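Obstteller, roter Teller, und die Sache mit der Deko

20. Dezember 2024

Kurz vor knapp noch ein Post. Kunstobst! Ja, wirklich. 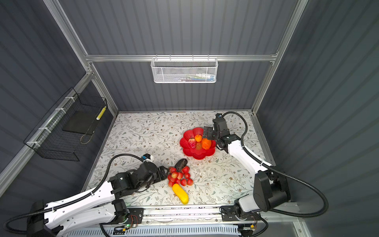

Warum künstlich

Echtes Obst hält bei mir nicht. Im August war's ganz schlimm, Fruchtfliegen überall, Pfirsiche nach drei Tagen matschig. Seitdem Plastik für die Deko, echtes zum Essen in den Kühlschrank. Fertig.

Der Teller

Rot, glänzend, Rand wie eine Blüte. Darauf Erdbeere, Mandarine, die dicke Orange. Orange auf Rot, hätte ich nie gedacht, aber es leuchtet richtig. Das Rankenmuster drunter ist zum Glück blass, sonst wärs zu viel. Der rote Haufen und das lange gelbe Ding liegen noch daneben. Alles auf einen Teller sieht schnell nach Kantine aus, finde ich.

Wo kaufen

Bei Skimero gibts einzelne Früchte, bis zu 12 Euro das Stück, frech. Das Set von Camargo hat 23 Teile und riecht anfangs etwas streng. Zwei Tage auslüften, dann gehts. Von Itow lieber die Finger lassen, da färbt das Rot ab (Tischdecke, RIP).

Putzen

Lauwarmes Wasser, ein Tropfen Spüli, weiches Tuch. Nicht in die Spülmaschiene!! Staub in den Rillen: alte Zahnbürste.

So, muss los, Plätzchen sind noch im Ofen. Nächstes mal Kerzen.

326 mal geteilt
23 Kommentare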